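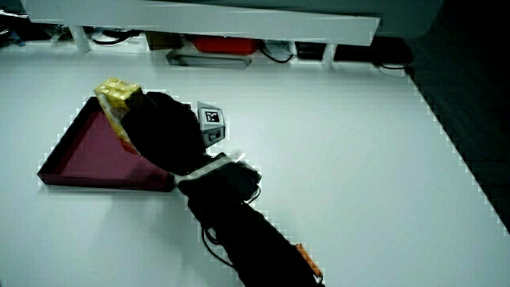

*Photo: Albertina Salgado*

**Trays: do we need them?** Speaker notes, 2025-06-20

Slide stays up while people sit down. Don't start until the door is shut.

Opening. I've been asked to talk about trays on shared worktops. I'll say at the start that I don't think much of most tray schemes. I've sat through the Kakard talk twice and the Skirkon one once, and both promised a tidy table by the end of the week. My table at Liltholm was tidy for a morning.

Ask for hands: who has a tray on their desk? Keep them up if you know what's at the bottom of it. (Pause. Let them laugh if they want to.)

## The shape question

Triangular trays. Madigan is very keen on these. The claim is that three of them fit round a corner and you use space that a rectangle would waste. Fine on a drawing. Put one block-shaped thing in a triangle and see how much floor you have left over in the points. Anything with square corners has to go in at a slant or sit in the middle.

I do like the low walls. You can see what's in it without leaning over. Same goes for a dark red on a white top, you don't put your elbow in it by mistake. I would have taken the same tray in a rectangle and been happy.

Albertina will disagree with me here. Let her, but keep it short, she has her own slot after the break.

- Triangle: good for small odd bits, clips, rubber bands
- Triangle: poor for cartons, boxes, books
- Anyone selling you a full set of triangles should be asked what they keep in theirs

## What people really put in them

Next slide.
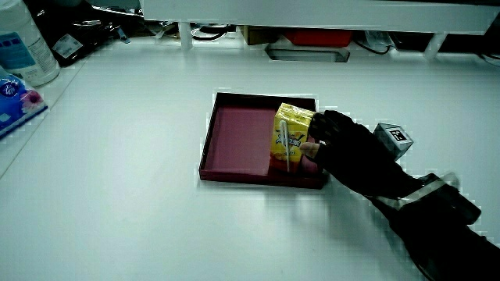
Drinks are where every scheme I've looked at falls over. The booklet says stationery in this one, post in that one, and there's never a line for somebody's juice. So it goes wherever there's a flat bit free. At Liltholm we put out 8 trays in January, all labelled, and the labels said nothing about food or drink. I think that was a mistake and I said so then.

My suggestion is dull. Give drinks a tray of their own, rectangular, with a rim. A carton can stand up in it with the straw still stuck on the front, and if it leaks you wipe one tray and leave the table alone. Leave the rest of the tray empty.

Cost, for those who asked by email. The full Skirkon set was quoted to us at 3,000. We spent 600 on plain ones. I can't see what the other money would have bought, apart from the booklet.

## The shelf

A raised shelf at the back of the table gets sold as extra room. Mostly you get a dark gap underneath, and the gap fills up with cable, boxes, whatever was in the way last time someone needed the top clear. From a chair it looks tidy. I don't count that as tidy.

If you must have one, clear under it first and agree what's allowed there. Cables, yes, they've got to go somewhere. Cardboard, no.

Skip this bit if we're past the half hour.

## Claims I'd want checked

Kakard say people find things faster with trays. Faster than what? They compared with a heap. I'd like to see it against a bare table and one drawer.

Madigan's leaflet has the line about 1,000 happy desks. Desks aren't happy. Who did they ask, and how long after the trays arrived?

(Don't get drawn into the Madigan refund business. If it comes up, say to catch me at lunch.)

## Finish

What I'd do on Monday-morning money, meaning none: take every tray off, wipe the top, put back only the ones somebody asks for by name. We got down to two at Liltholm and there haven't been complaints, though I admit people may just have given up telling me.

Questions. Repeat each one into the mic.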